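## 5. Setting up the pick region and the grasp planner

This chapter explains how to prepare the Gero planner for picking single objects from a metal bin. It is assumed that you have finished chapter 4, and that the arm, the gripper and the fixed camera are all shown as "ready" in the Bristico console. If one of them is shown as "waiting", please go back and solve this first.

### 5.1 Before you start

- The bin must be fixed to the table or clamped to something heavy. If the bin moves even a little, the pick region is not valid any more.
- Take everything out of the bin.
- Set the speed limit to 30 per cent. You can raise it later, in section 5.4.
- Keep the stop button within reach of your hand, also when you work at the keyboard.

**Caution:** The planner knows only the objects which are in the scene file. Cables, clamps and stands that you did not enter there do not exist for it.

### 5.2 Teaching the pick region

1. Open **Scene > Regions** and choose **New region**. Give it a short name without spaces, for example `bin_a`.
2. Move the arm by hand guiding until the tip of the gripper is over the first inner corner of the bin floor. Press **Store point**.
3. Repeat this for the other three corners. Go always in the same direction, clockwise or anti-clockwise.
4. Store one more point in the middle of the floor. Gero uses it to check that the four corners lie in one plane.
5. Enter the wall margin. The default is 24 mm, and this is good for most bins with sloping walls. For bins with straight walls you can try a smaller value.
6. Press **Check**. If the region becomes red in the 3D view, one point is wrong. Usually it is quicker to delete all of them and begin again than to search for the bad one.

Note: two bins which stand directly one behind the other need two regions. Do not make one big region over both, as the planner would then accept grasps on the shared rim.

### 5.3 First test with one object

Choose an object that is longer than it is wide and has a clear handle, such as a cleaning brush. Round objects are not good for the first test, because the grasp angle cannot be judged with them.

1. Lay the object in the bin at an angle to the walls.
2. Start **Dauda** (the perception module) and wait for the outline to appear in the camera view.
3. Look at the score beside the outline. It should be 75 or higher. With a lower score, change the light before you change any setting in the software.
4. Press **Plan only**. The planned path is drawn in the 3D view, but the arm does not move.
5. If the path looks reasonable, press **Step**. The arm goes to the approach pose over the object and stops there.

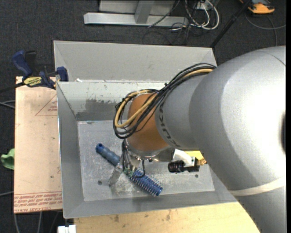
At the approach pose, compare the real position of the fingers with the one in the 3D view. Look from the front and also from the side, as an error in height is difficult to see from only one direction. When both agree, press **Step** again to close the gripper, and once more to lift.

If they do not agree:

- *Same error at every position in the bin:* the tool offset is wrong. Repeat section 4.6.
- *Error grows towards one side:* the camera calibration is old or the camera was touched. Run `ernari calib --check` and read the result in the log.
- *Error only near the walls:* the corner points were stored too high. Teach the region again.

**Caution:** Do not correct the error by changing the object pose by hand. It will work for this one grasp and fail at the next.

### 5.4 Cable envelope and speed

The cables on the wrist need more space than the wrist itself. In **Tool > Envelope**, set the extra radius to 50 mm and turn the last joint slowly through its full range, in both directions. If a cable comes outside of the drawn envelope, make the radius larger. If it becomes tight, limit the joint range instead - a larger envelope does not help against pulling.

After this you can raise the speed in small steps. Do several complete picks at each speed and look at the log after each of them. The message `W: path replanned` is normal. The message `E: envelope contact` is not, and you must go back to the last speed where it did not appear.

Save the scene with **File > Save as**. Ernari does not save it on closing (this will change with the December release).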